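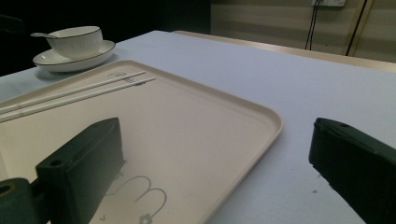
2 min read

From: Noreen Mulcahy
To: Esgate Residents' Dining list
Subject: Re: Trays and place settings for the November lunches

Dear members,

Thank you to Eifion Rowlands for his message, part of which is quoted below with my reply.

> On the matter of the beige trays, I understood that these had been
> withdrawn in favour of placemats. Several members have asked whether
> they may still set a place on a tray, and where the chopsticks
> should go if they do. I would also be grateful for a ruling on the
> bowls, as they are being put out in three different ways.
>
> Eifion Rowlands

The beige plastic trays with the grey printed decoration remain in service. They have not been withdrawn. The placemats ordered from Drirnus are for the long tables in the Rothe Room only, and trays should continue to be used at all other tables.

Chopsticks are to be laid on the tray as a pair, side by side, with the thicker ends together. White chopsticks are kept for this setting. Please do not mix them with the coloured ones, which belong to the children's drawer.

The white bowl with the dark rim line is to be set on its matching saucer and placed on the table beyond the far edge of the tray. Bowls should not be carried to the table on the tray when filled. Members who find a chipped bowl or saucer are asked to leave it on the shelf by the sink with a note.

The printed decoration on the trays is showing wear on the older stock. Trays should be washed by hand in warm water with a soft cloth. Scouring pads are not to be used, whatever the colour of the pad.

There will be 18 places at each sitting. Setting up begins at 10:30 a.m. and the kitchen should be clear by noon.

Questions about the placemats may be sent to me directly. Questions about menus should go to the kitchen address.

Yours sincerely,

Noreen Mulcahy
Dining Coordinator, Esgate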